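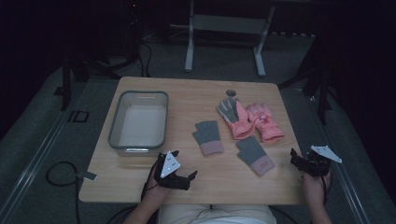 Adalberto Pimentel has a rule about gloves, and he will tell it to you before he has finished pouring the coffee. If a gripper can't pick up a glove, he says, he doesn't much care what else it can do. He came to this view after a long career of picking things up in other ways, first in his uncle's upholstery shop and later at a company that built sorting lines for returned clothing, and he holds it with the kind of cheerful stubbornness that makes people either hire him or leave the room.

The people who hired him are at Prillico, a small testing shop that spends its days finding out which robot hands are worth the money. Their customers are mostly warehouses and rental outfits, the sort of places that get mountains of soft, floppy, oddly shaped goods back every season and have to sort them before the next one. The job that brought me to visit came from Skorkeo, which rents winter gear to families and had grown tired of paying people to match gloves and drop them in bins. Skorkeo wanted to know which of two hand-held grippers, the Azar or the Jendov, would teach a robot arm the job faster and with less swearing.

I should explain the hand-held part, as it took me most of a morning to get used to it. You sit at the table and wear the gripper, more or less, working its jointed black fingers with your own hand. A triangular plate with dots on it sticks out from each one so the tracking system knows where the thing is in space, and a cable runs off to the recorder. You do the job yourself, over and over, and the recordings go to the arm. So the first question about any gripper here is a very human one, which is how it feels after the hundredth glove.

Marites Tagle is the one who would know. She did most of the Skorkeo sessions, 200 of them with each pair of grippers, and she has opinions. The Azar, she told me, is the lighter of the two and lovely for the first hour, but its fingertips are smooth and a knit cuff slides right out of them unless you pinch a good fold of it. The Jendov weighs more and has a rubbery tip that grabs wool beautifully and then doesn't want to let go. "You get the glove over the bin and you open up and it just hangs there," she said, flapping her wrist at me. "So then you shake it. And then you've taught the robot to shake it!"

That shake turned into a good-sized argument. Everaldo Cordeiro, who trains the software that learns from the recordings, wanted every shaken drop thrown out. Cirilo Lozano, whose job is to run the arm afterward and see what it has picked up from its teachers, thought the shake was perfectly sensible and that a robot might as well know about it. They went back and forth for most of a week, and in the end they trained it both ways. The version with the shaking left in did better on knits and a little worse on everything else, and each man took this as proof that he had been right.

Puffy gloves are another matter altogether. A padded ski glove squashes when you take hold of it, then springs back, and if you grab it by a finger the whole weight of the cuff swings around underneath. Marites learned to go for the middle of the back, where the padding is thick, and here the Azar won her over again. Its fingers close more evenly, so the glove comes up level. With the Jendov she was forever correcting a tilt, and you can see it in the recordings, a small roll of the wrist that comes along a moment after every lift.

The cameras had their own troubles. Cauã Rocha looks after the tracking, and he spent a good part of October moving tripods a hand's width at a time. The plates on the grippers have to stay in view, and people will turn their wrists, and a wrist turned toward the chest hides the dots. He tried asking everyone to keep their elbows out, which lasted until lunch. Then he lowered one camera and turned another, and the number of dropped recordings fell from 20 in a session to 2. He is more pleased about this than about anything else in the project, and he brought it up with me three separate times.

Between them they came away with 1189 usable recordings, and Skorkeo got a report that I'm told runs longer than it needed to. It recommends the Azar, with a change of fingertips. Adalberto cut the new tips himself out of a sheet of textured rubber, having tried the inside of a dish glove first, and he thinks they give nearly all of the Jendov's hold on wool without the clinging.

The Jendov people have asked for another round — they have a new spring on the way that is meant to help with the release — and Marites has agreed to sit down with it as long as somebody finds her a better chair. Adalberto, meanwhile, has started talking about scarves.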